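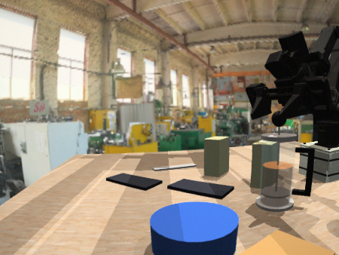

図4 公開デモンストレーションで用いられたシミュレーション環境。卓上の物体群とロボットアーム。背景は工場建屋の内部。

4.2 公開デモンストレーションの観察

本節では、10月に行われたSkatum社の施設公開における把持作業のデモンストレーションを取り上げる。前節までに検討した三つの報告はいずれも開発者自身による評価であり、外部の見学者に対して同じ技術がどう提示されるかという点は扱われていない。公開の場で示される「できること」と、評価報告に書かれる「できること」との間にどの程度の隔たりがあるのかを見るため、筆者らのうち二名(Seok、Sandberg)が一般の見学者として参加し、記録をとった。事前に主催者へ研究目的を伝え、発言の記録と画面の転載について了承を得ている。

デモンストレーションは会場前方のスクリーンにシミュレーションを映し、解説者が口頭で説明を加える形式であった。制御系はMatanoと呼ばれる把持計画ソフトウェアで、描画と物理計算にはBrenilenが使われているとの説明があった。同じ構成で実機のアームを動かす回が午後に予定されていたが、こちらは当日の掲示で中止となり、理由は示されなかった。したがって以下の観察はすべて計算機上の作業に関するものである。この点は結果の解釈にかかわるため、最初に断っておく。

図4の環境では、板張りの卓上に形状の単純な物体が並ぶ。青く平たい円柱、黒い薄板、オリーブ色の直方体といったもので、例外はガラス製のフレンチプレスである。透明な容器の中を細い棒が通り、その上につまみが付く。把持対象として見れば、この一点だけが明らかに難度の異なる物体といえる。解説を担当したSigrun Sjögren氏も冒頭でこれに触れ、「透明物体を含む、家庭に近い多様な環境」であると紹介した。

この紹介には二つの点で留保が必要である。第一に、多様という語が何を指すのかが明らかでない。色や大きさに差はあっても、形状の大半は直方体、円柱、薄板の範囲に収まる。取っ手のある食器、布、袋、紐といった、家庭内作業で把持の失敗が集中すると予想される対象はここに見当たらない。第二に、透明物体がシミュレーション内に存在することと、透明物体を認識できることは別の問題である。Matanoが物体の位置を画像から推定しているのか、それともシミュレータが保持する座標を直接受け取っているのかを質疑の際に尋ねたところ、回答は「構成によって両方が可能」というものであった。当日の構成がどちらであったかについて、重ねて尋ねたが明確な答えは得られなかった。後者であったとすれば、容器がガラスであることは課題の難しさにほとんど寄与しない。

背景についても述べておく。卓の向こうには、煉瓦の壁に大きな窓が連なる工場の内部が広がり、黄色や緑の工作機械が置かれている。見学者に「現場」を想起させる効果は大きく、休憩中の会話でも、工場で使われている様子がよくわかったという感想が複数聞かれた。しかし作業はもっぱら手前の卓上で行われ、筆者らの見た範囲では、背景の機械が課題に関与することはなかった。背景を無地に置き換えても、少なくとも運動計画の側から見れば課題は変わらないはずである。もちろん、背景の複雑さが画像認識の頑健性を試す目的で使われることはある。その場合には背景を差し替えた条件間の比較が要るが、会場で示された背景は終始この一種類であった。家庭に近い環境という口頭の説明と、工場の背景とが食い違っている点も、見学者からの指摘はなかった。

成功率の提示にも問題があった。配布資料には、4,000回の試行に基づく評価で高い成功率が得られたとの記述がある。ただし成功の定義は書かれていない。質疑でBrisa Lozano氏(同社開発部)に確認したところ、物体を卓面から持ち上げた時点で成功と数えており、所定の位置に置くまでは含まないとのことであった。この定義自体は把持研究において珍しいものではない。問題は、会場で見せられた動作が「取って、運んで、置く」という一続きの作業であり、見学者の多くが資料の数値をその全体の成功率として受け取ったと考えられることである。

筆者らは公開時間中に実行された試行をすべて記録した。総数は59回で、このうち解説者が成功と述べたのは34回である。残りには、把持に失敗したもの、途中で停止したもの、解説者が「設定の確認のため」として打ち切ったものが含まれる。打ち切られた試行を分母に入れるか否かで成功率は変わるが、打ち切りの基準は説明されなかった。記録を見直すと、グリッパが物体の上で不自然な姿勢をとった直後に打ち切られた例が目立つ。これを失敗と呼ぶべきかどうか、Seokの判定とSandbergの判定は一部で一致せず、本稿では判定の一致しなかった試行を集計から外すことはせず、付録にそのまま掲げた。

また、対象物の選択は無作為ではなかった。どの物体を次に掴ませるかは解説者が手元の端末で指定しており、直方体が選ばれる頻度が高かった。見学者のひとりがフレンチプレスを掴ませてほしいと求めた場面では、つまみの部分を上から挟む動作が一度実行され、容器はわずかに浮いたのち傾いて、そこで画面が初期状態に戻された。Sjögren氏はこれを「把持自体は成立している」と説明した。先の定義に従えばその通りであろう。とはいえ、中身の入った容器を傾けたまま保持することを家庭での成功と認める利用者は少ないと思われる。

一方で、公平を期すために記しておくべきこともある。直方体を対象とした試行の動作は滑らかで、隣接物との接触を避ける経路が安定して生成されていた。筆者らが2年前に見学したMarquez社の類似の公開では、隣の物体を押し倒す例が頻繁に見られた。条件が異なるため直接の比較はできないが、運動計画に限れば、改善があるという主催者の主張を退ける材料を筆者らは持たない。計画時間についても、画面に表示された値は最大80ミリ秒であり、会場で体感した遅れとも矛盾しなかった。ただし、この値に認識処理の時間が含まれるかどうかは、前述の理由から不明である。

公開後の聞き取りでは、同社で広報を担当するRuth Sánchez氏から、施設公開は学術的な評価の場ではなく、技術への関心を高めてもらうことが目的であるとの見解が示された。この見解は理解できる。限られた時間のなかで打ち切りの基準や成功の定義を逐一説明すれば、一般の見学者の関心は離れるかもしれない。しかし、配布資料に試行回数と成功率を載せた時点で、それは評価の語彙を用いた主張になっている。数値を示すのであれば、その数値が何を数えたものかを同じ紙面に記すことは、さほど大きな負担ではない。

以上の観察から、公開デモンストレーションの記録を評価報告の代用とすることには慎重であるべきだと考える。今回の事例で確認できたのは、位置の既知性が不明な条件のもとで、単純形状の物体をシミュレーション内で持ち上げられるという点にとどまる。家庭環境への適用可能性、透明物体の認識、実機への移行については、肯定も否定もできない。次節では、中止された実機の回に代えて同社から後日提供された動作記録を検討するが、こちらにも試行の選択に関して同様の疑問が残る。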